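Household Tips: Can a Machine Tidy Up for You Yet?
By Ziad Karam
Updated 23 September 2024
Filed under: Home, Workshop, Storage

Every week I receive letters from readers who want to know if they should wait for a robot before they organize the playroom or the workbench. My short advice is to organize now. The machines are learning, but they like an orderly house even more than we do, and what helps them will help you also.

I worked for 15 years in the packing hall at Mahasneh, where we had arms that moved boxes all day. They were very good with one box. When the supplier changed the box, we stopped the line and called the technician. A home changes its boxes every hour, so please keep this in mind when you read the advertisements.

Start with the container. A low, open basket with a wide mouth is the easiest for small hands, for tired hands and for a gripper. Lids, zippers and drawstrings are still difficult for most machines. Put the basket on a clear surface of one plain color, and leave free space beside it. 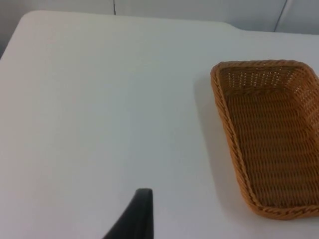

Can I buy a robot today that picks up toys from the floor?
There are some early models for sale, but they are slow, they need much supervision, and I would not pay for one until it can work in a room that was not prepared for it.

What machines do well now
Vacuuming an open floor. Mopping the same, if you lift the rugs first. Cutting a simple lawn. In the shop, moving equal parts from one fixed place to another fixed place.

What they do badly
Folding a fitted sheet. Sorting a drawer of mixed screws. Anything with a wet cloth. Finding the missing sock, which I also do badly.

Tips for sorting small things
Spread the pieces before you sort them. When blocks or parts lie in a heap, a camera has trouble to see where one ends and the next begins, and children have the same trouble. A hand's width between the pieces is enough.

Use strong colors. Red, blue and green are easy to tell apart in ordinary light. Navy and black are not, and I have lost many evenings to this with socks.

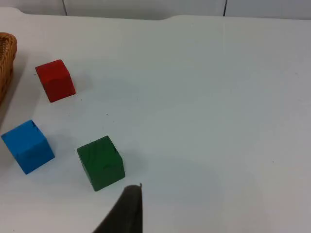 Red, blue and green wooden blocks, spread out on a white table with the wicker basket close by.

Check your light. A lamp behind your shoulder throws your own shadow on the work. I moved mine to the side in November and I make fewer mistakes with small screws.

Do not sand old painted blocks before you know what paint is on them. A damp cloth and a little dish soap is enough for normal dirt. Dry them the same day, or the wood will swell.

From the mailbag
A reader in Wokow timed herself putting away 271 toy bricks by hand. She needed 14 minutes with the radio on. I have no machine to compare, but I think she would win. Another reader asks if a used arm for 800 dollars is a good purchase for the garage. For learning, maybe. For chores, buy shelves.

Next week: labels that stay on in a damp basement.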